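Rules for Robots at Home
Nedo Science Pages for Kids
28 Jul 2024

You have rules at home. Maybe you put your shoes by the door and knock before you go into someone's room. Robots that help in a house need rules too, and people have to write them.

A rule for a robot has to be very clear. "Be careful with clothes" sounds fine to you. A robot can't do much with it. How hard may it squeeze? How fast may it move? What should it do if the shirt gets stuck? The team at Mullon has a book of 238 rules for machines that handle clothes and bedding. Many of them are only one line long. 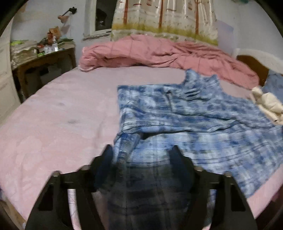
The first rules are about people and pets. Before a robot reaches for anything, it must check that no hand, foot, or tail is in the way. If someone comes close, it slows down. If someone touches it, it stops. Every robot must also have a stop button that a child can reach and push.

Next come the rules about things. Cloth is tricky. It bends, it slides, and it never lies the same way twice. The Mullon book says a gripper should close slowly on cloth and stop closing once it has a hold. If the cloth pulls back, the gripper must let go and wait 2 seconds before it tries again. Pulling harder could rip a seam or pop off a button.

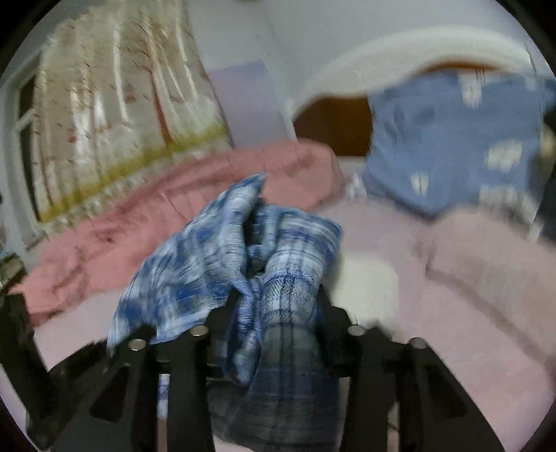
There are rules about privacy, too. Privacy means that some things belong to you and you choose who sees them. Many robots use cameras to find their way. A good rule says the family must agree before a camera is turned on in a bedroom. Another says pictures must be erased when the family asks.

Who checks all this? At Bustos, testers try each rule many times. One squeezing rule was tried on 83 pieces of clothing, from baby socks to winter coats. When a rule fails, it gets rewritten and tested again.

Words to know
Gripper: the part of a robot that holds things.
Tester: a person who checks that something works safely.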